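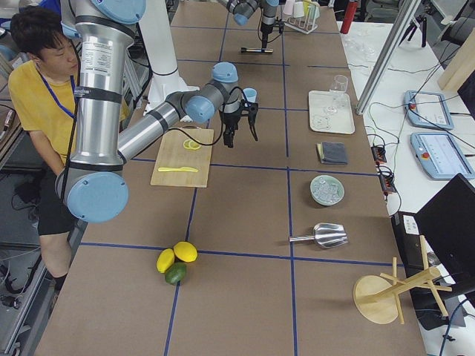

Kitchen and bar items laid out between strips of blue tape.

What Do You Call That Thing? Kitchen Words in Ullport
Ro-un Won
Final report, Language in the Community
28 February 2025

My grandmother calls every small cup in her house a "taster," no matter what's in it. I grew up thinking that was the regular word, and then I moved into Lenihan Hall and asked my roommate to pass me a taster and she handed me a spoon. So that's where this project came from (sorry, Grandma, you're data now).

The question I started with was pretty simple: do people in Ullport use different words for ordinary kitchen stuff depending on how old they are, or does it have more to do with where they learned to cook? My guess going in was age. I was sure of it, too. I wrote it in my proposal in bold.

How I did it

I made a survey in Istis, the form builder our department uses, with nine short descriptions of kitchen items. No photos, just things like "the flat thing you chop vegetables on" or "the towel that hangs by the sink." Each person got five of the nine, picked at random, and typed whatever word they'd use at home. Then I asked their age group, how long they'd lived in town, and who taught them to cook.

I got 291 people to fill it out, way more than I expected! A lot of them came from the line at Perkitz, the coffee place across from the library, where the manager let me tape a sign to the counter for two weeks. The rest were students, plus a big batch of parents from my cousin's school who passed the link around. After I tossed the blanks and the joke answers (there were plenty of joke answers) I had 1388 words to sort.
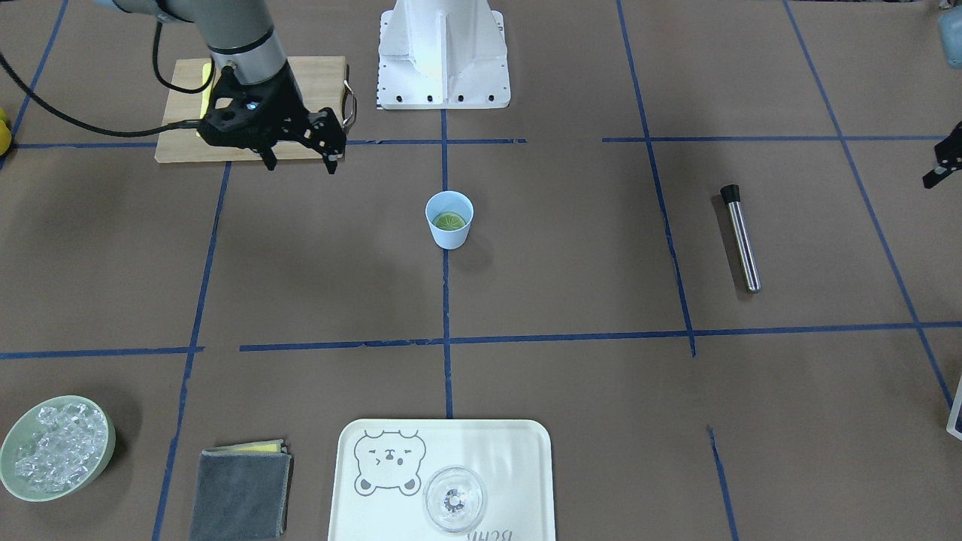
Sorting took forever. My first try was to put every spelling in its own pile, and that was a mess, with "chopping board," "chop board" and "choppingboard" all sitting in separate rows. I went back and grouped them by hand over one very long weekend. If two answers only differed by a space or a typo, I counted them as the same word. If they were different words, even close ones like "dish towel" and "dish rag," I kept them apart. I'm still not sure that was right for "rag," and my instructor wasn't either.

What I found

Age mattered less than I thought. For "cutting board" there was hardly any difference between the youngest group and the oldest. Same with "strainer" and "colander," where both words showed up all over the place and several people typed both with a slash in the middle. One man wrote a whole paragraph about how a strainer is for liquids and a colander is for pasta, and his daughter, who took the survey right after him, wrote "the hole bowl."

What did matter was who taught you to cook. People who learned from a grandparent had the most unusual words by far. I got "wiper," "saver dish," "drip cloth," and from one woman who has lived in Ullport her entire life, "the Tuesday pan." People who learned from videos or from a roommate mostly gave the word you'd see on a store shelf. That pattern held up in every age group, including the oldest one, and it pretty much sank my bold sentence.

The small cup question was my favorite for obvious reasons. Most people said "teacup" or just "little cup." Not one person said "taster." I checked twice.

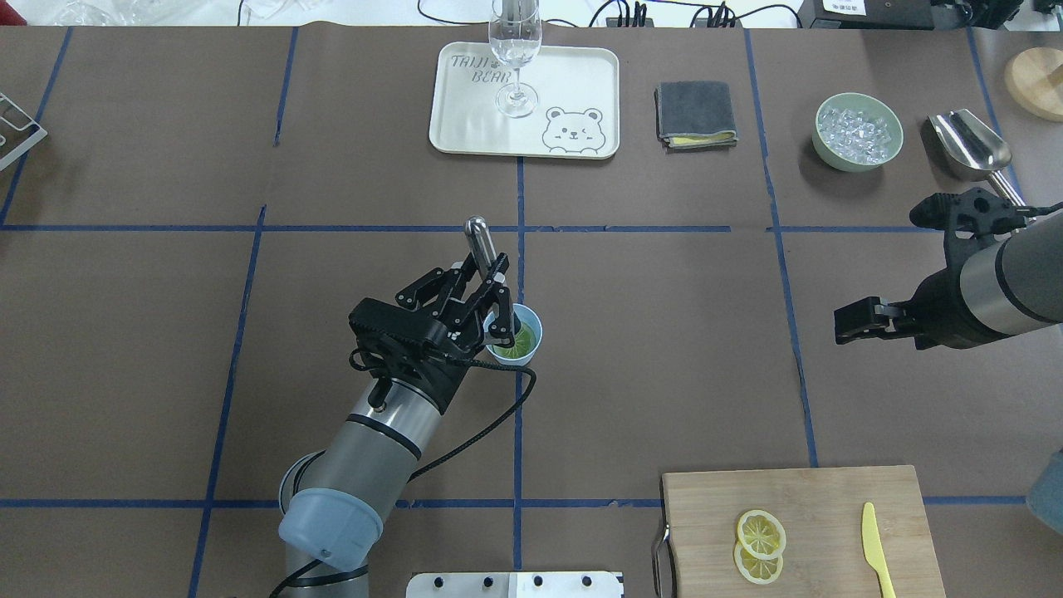
I also looked at 200 old grocery and hardware ads from the town library's newspaper files, hoping to catch some of the grandparent words in print. That part was kind of a bust. The ads used plain store words even way back, so I think the odd ones lived inside families and never made it onto paper. It was fun reading, though, and I now know a lot about what a roasting pan used to cost.

Problems

The Perkitz crowd skews toward people who like coffee and have time to stand around, and I didn't reach many people who work nights. Typing is also different from talking. A couple of people told me afterward that they'd written the "proper" word and would never say it out loud at home, so I probably missed some good ones that way.

If I get to keep going in March, I want to sit down with some of the families and record them cooking dinner. Grandma has already volunteered and is planning a menu.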